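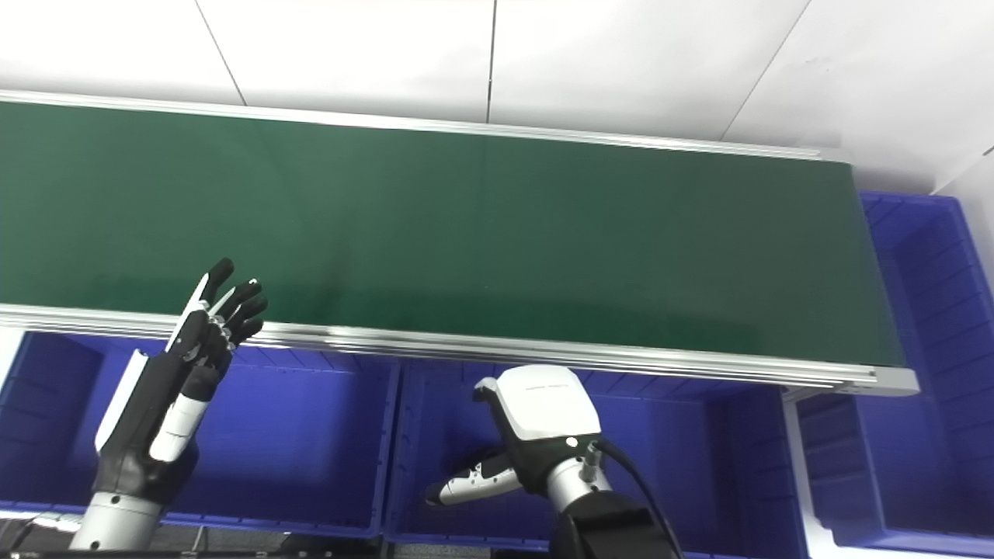

Belt Stoppages at the Tristport Sorting Cell

We ran the sorting cell at Tristport through most of February, and it stopped on us 47 times. This page covers the fault that caused most of those stops. The cell has a dark green conveyor with blue bins in front of it, a hand on the left arm and a gripper on the right.

The right arm was the problem. On a long reach its wrist cable pulled tight, the connector lost contact for a moment and the controller read that as a collision. Everything halted, belt included. Restarting took 9 minutes if the arm was clear of the bins, longer if it had to be backed out by hand.

At first we blamed the belt drive and swapped it. That changed nothing. Hednela was the name on our first work order, a typo for Hedela, the firm that supplied the drive -- so the part also came late.

What we changed:

Longer cable on the right arm, with a clamp below the connector.

Reach limit pulled in by 50 mm on the bin side.

Belt stop and arm stop now log separately.

We then ran 200 picks without a halt. The clamp gets checked at the start of each shift. If the arm stops mid-reach, hit the stop button before putting a hand near the bins, even if the belt is already still.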